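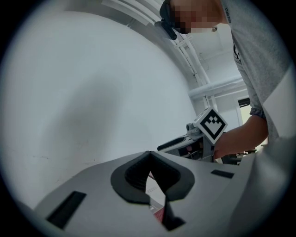 *White sheet with faint gray markings, seen past the notch of the gripper.*

# Runduver Work and Pay Answers

Written answers from working people in and near Cesthorpe about shifts, contracts, unpaid hours and how they found their last job. The answers were collected on paper and through a web form, typed up, stripped of identifying details and coded by topic.

The release has 2532 rows, one per person. A follow-up form went out later, and 334 of those people sent it back. Their second answers are in a separate file that joins on `resp_id`.

Last updated Monday, November 17, 2025.

## Files

```
runduver/
 answers.csv
 followup.csv
 codebook.md
 forms/
 form_main.pdf
 form_followup.pdf
 scripts/
 join.py
 check_codes.py
```

There are 2 data files. Both are UTF-8, comma separated, with a header row. Text fields are quoted. Line breaks inside an answer were replaced with a single space during typing, so one line is always one row.

The PDFs in `forms/` are the forms as people saw them. Question numbers in the codebook match the numbers printed there, including the gap where a question was dropped before printing and the rest were not renumbered.

## Columns in answers.csv

| Column | Type | Notes |
|---|---|---|
| `resp_id` | string | Random, not in order of arrival |
| `mode` | string | `paper` or `web` |
| `age_band` | string | Bands as printed on the form |
| `gender` | string | Open question, grouped afterward; see below |
| `sector` | string | Picked from a list, with `other` |
| `sector_text` | string | Filled only when `sector` is `other` |
| `contract` | string | `permanent`, `fixed`, `agency`, `casual`, `self`, `none`, `unsure` |
| `hours_paid` | number | Usual paid hours per week |
| `hours_unpaid` | number | Usual unpaid hours per week for the same job |
| `found_job` | string | How the person heard about the job |
| `answer_text` | string | Open answer, up to 1000 characters |
| `codes` | string | Topic codes, separated by semicolons |

`followup.csv` has `resp_id`, `still_in_job`, `contract`, `hours_paid`, `hours_unpaid`, `answer_text` and `codes`. The columns with shared names mean the same thing in both files. `join.py` adds the suffix `_2` to the follow-up versions.

## How the answers were collected

The main form was handed out at public evenings about work and benefits, at the library, and at the counter of the Cesthorpe advice center. The web version was linked from the center's page and from the Prustov newsletter. Prustov is a small cooperative that runs job-search workshops and film evenings on work topics. It paid for printing and postage.

People could skip any question. No payment or prize was offered. The form said on the first page that answers would be published without names and that taking part had no effect on advice given at the counter.

Everyone who left an address on a tear-off slip was mailed the follow-up form in September. Slips were kept apart from the forms and were shredded after mailing. The link between the two was a printed number on the follow-up form, which was then replaced by the random `resp_id`.

## Who is in it

The sample is not random and should not be treated as a picture of everyone who works in Cesthorpe. People who came to an evening about work were already interested in the subject, and many of the people at the advice counter had a problem to sort out. Expect more agency and casual workers than a household survey would find, and fewer people in senior jobs.

Retired people were not turned away. If they filled in the form, they were asked to describe their last paid job, and they are marked `retired` in `codes`. Leave them out if you want current work only. Please don't drop them by `age_band`, as some people in the top band are still working and some in lower bands are retired on health grounds.

The form was offered in English only. Staff at the counter sometimes read it aloud or wrote down spoken answers. Those rows are not marked, because the counter did not keep a record of them.

## Coding

Each open answer was read by two people working apart, using the list in `codebook.md`. Where they disagreed, they talked it through and settled on one set of codes. The separate first readings were not kept, so agreement scores can't be worked out from this release.

The most useful codes for most people will be these:

- `unpaid_time`: opening up, closing, travel between sites, training, messages at home
- `short_notice`: shifts added, moved or canceled late
- `care`: children, parents or others the person looks after
- `pay_gap`: the person compares their pay with someone doing similar work
- `benefits`: trouble fitting work around benefit rules
- `pension`: worries or plans about retirement income
- `organizing`: unions, staff meetings, group complaints
- `leaving`: the person says they want to leave or have given notice

A row can have any number of codes. An empty `codes` field means the open answer was blank. An answer that fit nothing in the list has the code `uncoded`.

`pay_gap` is used for any comparison, whatever the reason given. If you are looking only at differences between women and men, use `pay_gap_gender`, which is always entered along with `pay_gap`.

## Gender field

The form asked for gender as an open question. Answers were grouped as `woman`, `man`, `another` and `not_given`. The original words were removed, as a few of them would have made people easy to recognize in a town of this size.

## Missing and odd values

- Blank means the question was skipped. There are no special number codes for missing values.
- `hours_paid` is typed as written. When a person wrote a range, the midpoint was used.
- Some people wrote monthly hours. These were converted only when the form clearly said "per month" or similar. A few high values that look monthly were left alone.
- `hours_unpaid` is the weakest number in the file. Some people counted travel to work and some did not, and the wording on the form did not settle it. The follow-up form has clearer wording, so don't read a drop between the two as a change in working life without looking at the text.
- `found_job` mixes ticked boxes and written answers. The written ones were folded into the boxes where they fit.
- `unsure` under `contract` is a real answer. The person ticked the box saying they did not know what kind of contract they had.

## Removing identifying details

Names of people, employers, streets and schools were replaced with tags such as `[EMPLOYER]` and `[PLACE]`. Job titles held by only one person locally were made more general. Cesthorpe itself was left in. Dates in the open answers were cut back to the year.

Spelling was left as written. Swearing was left as written too.

If you spot a detail that could identify someone, write to the address in `codebook.md` and leave it out of any public issue. We will fix the row and put out a new version. Please delete older copies when that happens.

## Using the scripts

The scripts need Python 3 and pandas.

```
pip install pandas
python scripts/join.py answers.csv followup.csv joined.csv
python scripts/check_codes.py joined.csv
```

`join.py` keeps every row from `answers.csv`. People without a follow-up have blanks in the `_2` columns. `check_codes.py` prints any code that is not in the codebook. It should print nothing on the released files.

## Suggested uses

The data has been used in workshops for looking at how people describe unpaid time, and in a class on coding open answers by hand. It suits small studies of wording and themes. It does not suit wage estimates, since the form never asked for pay amounts.

Please don't use it to build tools that score or screen job applicants. The license does not allow it.

## License and citation

Data: free to use and share with credit for non-commercial work, under the terms in `codebook.md`. Scripts: MIT.

Cite as:

> Runduver Work and Pay Answers. Prustov cooperative, Cesthorpe. Archived in the Hrynyshyn Collection.

The paper forms are not open to readers. The Hrynyshyn Collection holds the two data files and the blank forms, and will send copies on request.

## Known issues

- `sector_text` has stray trailing spaces in the web rows.
- The codebook still lists `training_cost`, which was merged into `unpaid_time` and no longer appears in the data.
- `form_followup.pdf` is a scan and can't be searched.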